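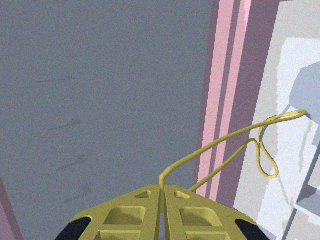 Letisico forum > Sim and automation > Cable coil task: gripper won't let go

ditte_v
Wednesday, August 5, 2026
OK, this one is driving me nuts and I love it! Two-arm cell in sim, jewelry box and cable on the table. The cable is a chain of short links. The fingers close fine, then on release the cable stays stuck to the pads and the wrist drags the whole coil along. It happens in some 500 of 3000 runs. Anybody seen this?

halvarado
Yes! Your links are probably sinking into the fingers at close. Look at contact depth when the seam shuts.

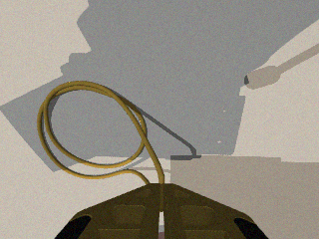 With nearly closed fingers there's very little room for a round cable, so the solver shoves it into the pad and then can't push it back out. Drop the closing force first.

bech_fan
Disagree. I'd bet on friction. We had the same thing in Vovton and force made no difference at all.

ditte_v
Tried both last night — half force got rid of most of it, friction did nothing. But now there's a scarier one. On 4 runs the near arm kept going down with the lid open.
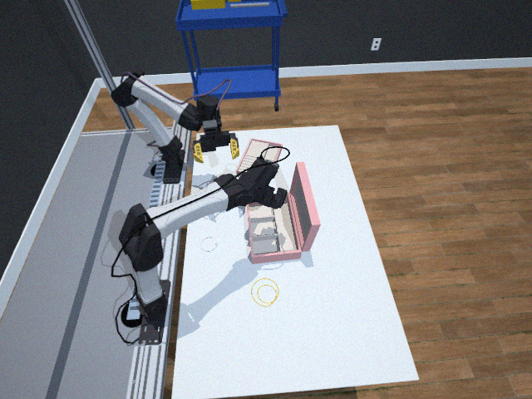 The planner only knows the lid in its closed pose, so an open lid is free space as far as it cares. I added a stop on wrist torque.

bech_fan
A torque stop is a band-aid, it trips after you've hit something. Update the lid pose every step.

halvarado
Do both. I wouldn't run it on hardware with only one of them. And test the other arm while it's carrying something, the held object has to be in the collision model too.

ditte_v
Good call, doing that next!
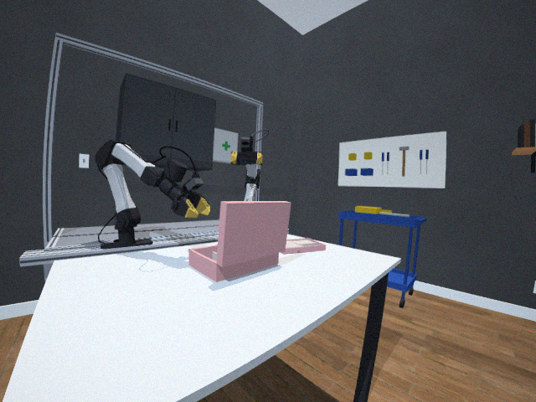

Second arm holding the first-aid kit, box lid open.

halvarado
Nice cell! What's your margin around the kit?

ditte_v
3 cm for now. Will post the logs once the batch is through.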